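カテゴリ:学生レポート/暮らしと調査
この記事は2分で読めます

大学の近くのパン屋は、夕方になるとなぜあんなに棚の中身が違うのか。そんな疑問から始めた「売れ残りパン調査」の報告です!メンバーは私(Nanami Nakajima)とHelge Backlundくんの二人。2月の11日間、閉店前の「Flellen」に通わせてもらいました。

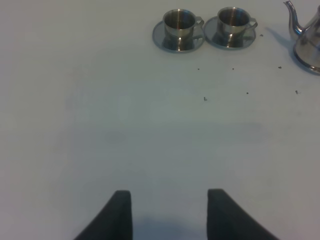

最初は「甘いパンから売り切れるでしょ」と軽く考えていたんですが、記録してみるとだいぶ違いました。残ったパンは期間中の合計で484個。いちばん多かったのはあんパンで、食パンはほぼ毎日なくなっていました(私の予想、見事に外れ…)。雨の日は惣菜パンがよく残るという店長さんの話も、数字を見るとたしかにそんな感じです。ただ、雨の日が少なかったので強くは言えません。

アンケートは学食で40人にお願いしました。夕方にパンを買う人の多くは「翌朝用」と答えていて、食パンが強いのも納得。Helgeくんは値引きシールの時間も気にしていて、貼る時間が日によって違うせいで集計がかなり面倒でした。表を三回作り直したのは今でもちょっと根に持っています。
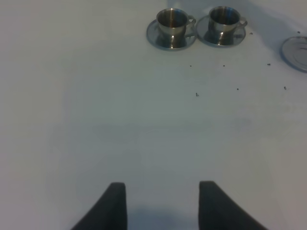
写真2:白い台の上

反省点は、売れた数をちゃんと聞いていなかったこと。焼いた数がわからないと、残った割合が出せないんですよね。次はレジの記録も見せてもらえるよう、Flellenの店長さんに相談中です。あと、調査のたびにあんパンを買って帰ったので、しばらく甘いものはいいです。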